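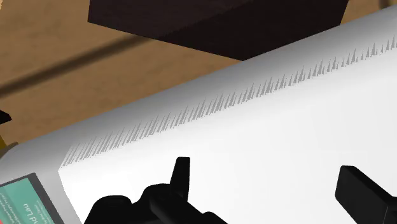 Chapitre 6
Sollicitations des arbres et des enveloppes cylindriques

Sommaire | Chapitre précédent | Chapitre suivant | Index

6.1 Objet du chapitre

Les pièces de révolution allongées transmettent un couple, supportent une charge transversale ou contiennent un fluide sous pression. Les trois cas relèvent de modèles distincts, que l'on superpose tant que le matériau reste dans son domaine élastique linéaire. On traite d'abord la torsion pure, puis la flexion, enfin l'enveloppe mince soumise à une pression intérieure.

6.2 Hypothèses

Le matériau est homogène et isotrope. Les sections droites restent planes et normales à la ligne moyenne — hypothèse admise en flexion pour les pièces élancées, et remise en cause au chapitre 7. Les efforts sont appliqués loin des sections étudiées, conformément au principe de Saint-Venant.

6.3 Données de référence

Les applications numériques portent sur l'arbre de la station de pompage de Grustanden, de longueur 2 000 mm, entraîné à 700 tr/min. Les paliers sont supposés rigides et alignés. Le cas de l'enveloppe sous pression reprend le réservoir de Broldale, dont les caractéristiques figurent en annexe.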